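Wunik 22 Locking Supply Cabinet

The Wunik 22 is the cabinet we kept hearing requests for – something sized for a single exam room, with a lock that staff can work while wearing gloves. We love how it came out! Twenty-two tilting bins sit behind one clear door, so gauze, syringes and tape stay in sight even when the cabinet is locked.

Every bin lifts out for cleaning and snaps back with one hand. Bins come in two depths and you can mix them any way you like. The shelf pins are the same ones used across the Mulcombe line, so older dividers will fit (yes, the tall ones too).
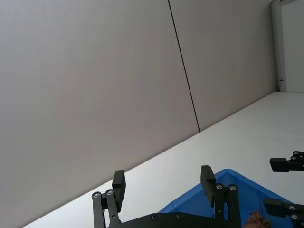
Mounting and care

The rail kit is included and holds up to 60 pounds when fixed to studs. Plan on two people for the lift. Wipe the door with mild soap or any alcohol-free cleaner; strong solvents will cloud it over time.

We ran the lock through 3000 cycles on the bench and it still turns smoothly – our favorite part of the whole project. Spare keys and label strips are stocked under Firia accessories. The deeper bins in gray are back in October.

Mulcombe Medical Storage | Contact us | © 2023 Mulcombe | Back to top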